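What I Changed in My Poetry Unit

September 2, 2026

School started last week and I have been putting my poetry unit back together for tenth grade. I teach English at Kanaan, and this is the unit that gave me the most trouble last year, so I wanted to write down what I'm keeping and what I'm dropping before I forget.

The old version ran 4 weeks. We read a poem a day, the kids filled in a sheet about meter and figures of speech, and on Fridays they wrote a paragraph. By the second week the paragraphs all sounded the same. "The poet uses alliteration to make the poem flow." I must have read that sentence on half the papers in every stack.

In March I tried something else with my afternoon class. I picked one poem, a sonnet, and we stayed on it for three days. On the first day I only read it out loud, twice, and then had them read it in pairs. No sheet. The second day they marked where they would take a breath and where they wouldn't, and we argued about it. Two boys in the back disagreed about line nine for most of the period. The third day they wrote.

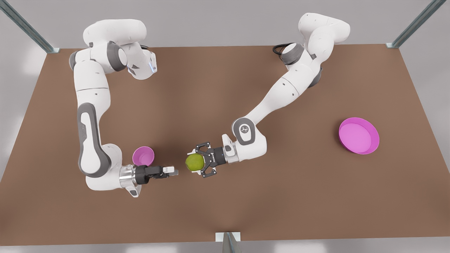

The writing was better. It was also shorter, which I had to get used to grading. Most of them had one real point to make and made it, and a few of them quoted the line they had fought over. I'll take that over a full page.

Gerardo Guerra teaches the same grade across the hall and he was not convinced. His worry is coverage. If we spend three days on a sonnet, we lose the ballads, and the ballads are on the spring test. He has a point. My answer so far is to move the ballads into the fall and teach them next to the short stories, where they fit pretty well as stories anyway. We'll see if that holds up.

The other change is memorizing. I used to make it extra credit and now it is required, fourteen lines or more, their choice. They can say it to the whole class or just to me at lunch -- I don't care which. I had to memorize poems for Mr. Valdovinos when I was their age (Aurelio Valdovinos, at the old Grerkdale junior high) and I can still do most of them.

I am dropping the terms quiz. They still need the terms, but they can learn them as we go. "Enjambment" stuck right away last spring once they had something to argue about. "Synecdoche" did not stick and I am not going to chase it.

Still to figure out: which poem to start with. I'd like something with a speaker who is not telling the whole truth, and under thirty lines. I also need to make new packets, as the old ones have the sheet printed on every other page.

First reading is Tuesday after the long weekend. I'll post the poem list when I have it.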